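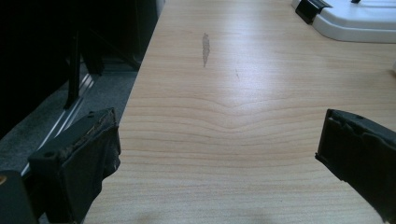 卓上CNCを買う前に、材料費を自分で計算する方法

2月 文:Gaétan Li
最終更新:日曜日

メーカー向け工作機械の広告には、たいてい「すぐ元が取れる」と書いてある。私は信じていない。Trollumの卓上機を買った友人も、最初の看板を彫るまでに板を何枚も無駄にした。広告の計算にその板は入っていない。

用意するものは紙と電卓だけ。表計算ソフトでもかまわないが、凝った表を作ると数字が正しく見えてくるので注意。

手順1 作りたい物をひとつに絞る
「いろいろ作れる」は計算できない。今回は小さな木の表札にする。

手順2 板代を出す
近所の店で合板が一枚2,080円。これで表札が八枚取れると説明書には書いてあるが、固定用の余白を引くと六枚だった。必ず自分の機械のクランプ寸法で割り付け直すこと。

手順3 失敗分を足す
最初の月は半分捨てるつもりで、六枚ではなく三枚で割る。一枚あたり693円になる。悲観的すぎると言われるが、原点合わせを一度も間違えない人には会ったことがない。

手順4 刃物と時間を入れる
Grecoのエンドミルは「長寿命」だそうだ。何時間なのかは書いていない。私は切削50時間で交換と決めて割っている。加工時間はソフトの予測が22分でも、掃除と段取りを入れて90分で見る。

手順5 外注と比べる
同じデータで加工業者に見積もりを頼む。年に数枚しか作らないなら、たぶん外注が安い。それでも欲しいなら趣味として買えばいい。資金調達のニュースが派手な会社ほど、替え部品がいつまで買えるのかも先に聞いておきたい。

コメント

Réjean Lemieux
失敗率五割は盛りすぎでは。うちは二割くらいです。

Perrine Le Goff
集塵機の値段が抜けています。あれが一番痛かった。

Gaétan Li
集塵機は確かに抜けていました。手順4に足して読んでください。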